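Solène Lacroix Answers Breakup Talk, Says Tour With Bình Diệp Goes On

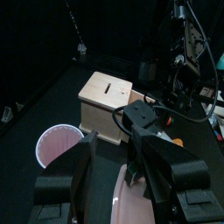 Are Solène Lacroix and Bình Diệp still working together?
They are, according to Lacroix, who says the two singers will finish all 14 dates of their joint tour even though they are no longer a couple.

Lacroix spoke a day after fans noticed that she and Diệp had stopped following each other online. By midnight a fan page had posted what it called a private voice message, in which a woman complains that her partner "took the songs and left me the bills." The page said the voice was hers.

She says it was not.

"I heard it the same way everybody else did, on my phone, in the kitchen," Lacroix said by telephone. "I don't talk like that, and I pay my own bills. Bình and I ended things in December. We told our families and the band, and we kept it quiet until the album was done."

The album, Vilela, came out last month and was recorded over six weeks in a rented house outside the town of Henov. Lacroix wrote most of the words and Diệp most of the music. Fans have pointed to the closing song, "2081," as a hint that the relationship was over. Lacroix said it was written two years ago, before there was any trouble between them.

Diệp has not given an interview. His manager, Maarja Sakalauskas, sent a short statement saying he "wishes Solène well and will be on stage with her as planned." She would not comment on the voice message — or on reports that he has been seeing the actress Cúc Lý, his co-star in the video for the first single.

Lý answered that one herself. In a post that was later taken down, she wrote that she had met Diệp on two shooting days and had not spoken to him since.

The fan page removed the recording in the afternoon and said it could not confirm where it came from. Lacroix said she has asked a lawyer to look into it but has not decided whether to take the matter further.

The tour's promoter, Zumcombe, said no tickets have been refunded and the schedule has not changed. The next show is at the Wellavitz Theater, where 300 extra seats went on sale this week. Doors open at 7 p.m. Singer Aiman Oei will open the night, as he has since the tour began.

Lacroix said she and Diệp now travel on separate buses.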